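ok towel thread, because I said in August I'd write down how I fold them and then three of you asked again this week

background: I grew up in a house where my aunt Marisol refolded everything you folded. You'd put a stack in the closet and come back to find it redone. So yes, I have opinions and yes, I know where they come from

first thing, don't fold on the bed! The mattress gives and your edges wander all over the place. I use a table with a felt cover on it and the cloth grips just enough that the bottom layer stays put while you bring the top one over

second thing, start from the crumple. I used to shake each towel out in the air like a flag (very satisfying, knocked over a lamp). Now I drop it on the table, go hunting for one corner, pull that toward me, then look for the next one along the short side
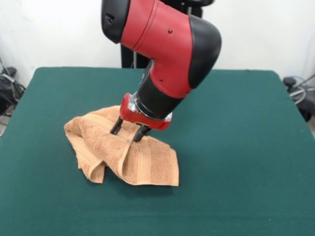
Tan towel, green table, corners still to be found.

terry is the annoying one btw. It's thick and it sort of holds on to itself, so you think you've got a corner and it's only a fold pretending to be one. Run your fingers along the hem until it turns

then: long sides together, smooth it with your forearm, in half, then thirds. Kenneth does halves and halves again and his stack leans. Sorry Kenneth

Saoirse asked about rolling. Rolling is great for a basket, but my shelf is 45 cm deep and rolls just wander off the front of it

a full load takes me roughly 60 minutes if there's a show on, way less if there isn't, and I'm not turning the show off

hand towels tomorrow, maybe. Fitted sheets I'm leaving to Ruairi, he has a method and it involves the floor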